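Vilmos Dobos
Thread on small whiteboards, as I have now used one on my desk every day since October.

1/ I used to write the day's list on sticky notes. By lunch they were on my sleeve or under the keyboard. A small board stays where you put it.

2/ Size matters more than brand. Mine holds 7 lines if I write small. Anything bigger and I start adding things I won't do.

3/ I tried a Bristent first. Fine surface, but it came with a foam stand that leaned too far back and slid when I wrote on it. I gave it to my sister in Skeltelside and she has it on her fridge.

4/ Clips are the better answer. Two of them, one on each side, and the board stands up by itself. You can take them off when you want to lay it flat and write.

5/ Tilt it back a little. Straight up, it catches the ceiling light and it tips over if you bump the table.

6/ Pens: blue for work, red for anything with a deadline. I had a set of 24 colors and used two of them. The rest went to Kisa, the after-school place down my street.

7/ Wipe it every evening. Ink left on for almost 20 days needed spray and a lot of rubbing, and there was still a shadow. A dry cloth is enough if you do it the same day.

8/ Don't test a pen on the board unless you know it's dry erase. I keep a scrap of card for that now.

9/ Clear the table around it. I had mine between the lamp and a stack of mail and stopped seeing it after a week. With some bare table on both sides I look at it again.

10/ Thin black frame, rounded corners, a bit of blue and red ink near the middle.
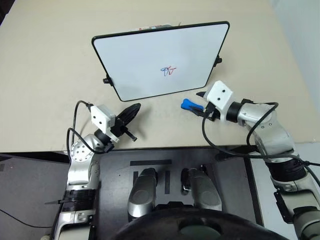 Desk Notes, No. 200

11/ Someone asked about glass boards. Tóth makes one and I used it at a friend's office. It wipes clean faster but it's heavy, and I wouldn't trust clips on it.

12/ Someone else asked about magnets. I don't use them. Paper stuck to the board covers the list.

13/ Next one will be on pen trays. I have two and don't like either.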